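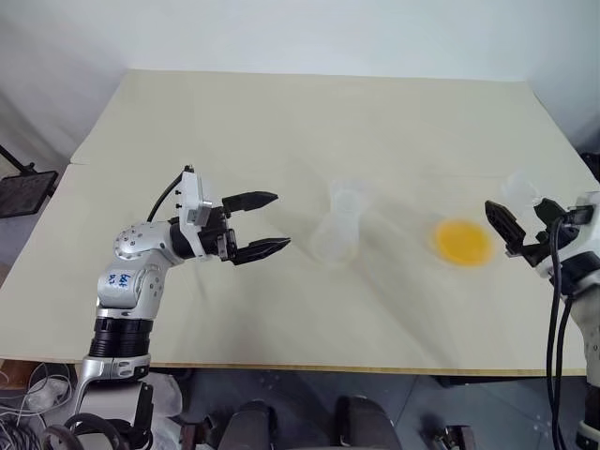
Figure 1. Both arms at the table during cup work, grippers facing each other.

Search this site Enter keywords Go

Evaluation of the Osamix Two-Arm Kit for Tabletop Handling
Student project report, Barua Robotics Course
Submitted May 7, 2021

1. Purpose

Our group was asked to test the Osamix two-arm kit and say whether the course should keep renting it. The kit is supplied by Brukholm on a term contract. It comes with two arms, a two-finger gripper for each, and a license for the Jidau recording software. We looked at setup, everyday use, and how well the arms handled light objects. We did not look at heavy loads or outdoor use.

2. Setup

The arms were mounted on opposite sides of a cream-colored table, so that the grippers could meet near the middle. Mounting and wiring took us seven hours in total, most of it spent on the cables. The manual shows one routing for the right arm and the parts list assumes another. We followed the parts list. With the manual's version, the cable pulled tight whenever the elbow was fully bent.

Calibration is done in Jidau. The steps are clear, but the program has to be restarted if one arm loses its connection, and the other arm then has to be calibrated again too. This happened in most of our early sessions.

3. Task

We used clear plastic cups and a round yellow piece that lies flat on the table. The task was to pick up a cup, move it across the table, and set it down upright beside the yellow piece. In the second half of the project, we added a handover from one arm to the other.

We recorded 200 runs under manual control and used them to train the pick-and-place program that comes with Jidau. The trained program was then tested with the cup starting in different places.

4. Results

The program finished the single-arm task in 70 percent of the tests. Handovers were worse, and we stopped testing them after the fingers closed on the rim of a cup and cracked it.

The main trouble was seeing the cups. Clear plastic on a pale tabletop gives the camera very little to work with, and the gripper often closed beside the cup. The yellow piece was found nearly every time. A strip of dark tape on a cup helped, but we left those tests out of the result.

Grip force can be set in 5 steps. The lowest is right for an empty cup. The next one up already bends the wall.

5. Service

Brukholm answered our emails within a day or two. A replacement finger pad was sent free of charge. The phone line was less useful and sent us back to the manual.

6. Recommendation

We suggest renting the kit again for the course that begins in November, provided Brukholm corrects the cable drawing. New groups should start with colored objects and move to clear ones later. Two-arm handovers should be an optional task until Jidau can recover one arm without resetting the other.

Comments

guest: Did you try a darker table cover? We had the same problem with glass jars, and a gray mat fixed most of it.

reply from the project group: No, we ran out of time. We will pass it on to the next group.

guest: The restart problem is in the older Jidau version as well. Plugging in the left arm first makes it less frequent for us.

guest: What does the rental cost per term?

This site uses cookies to remember your settings. Accept Manage choices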